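The Slow Joy of Unpacking a Kitchen

Moving week at our new place on Urkgate, and everything still lives in a heap with everything else. 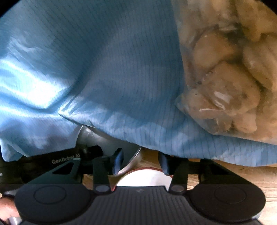
So where should you start when every surface is covered?

Start with cloth. Fold it, stack it, carry it off — suddenly there's room to think, and the bowls and plates can come out at their own sweet pace. I gave myself 31 minutes and a pot of tea, and I must say I enjoyed every one of them!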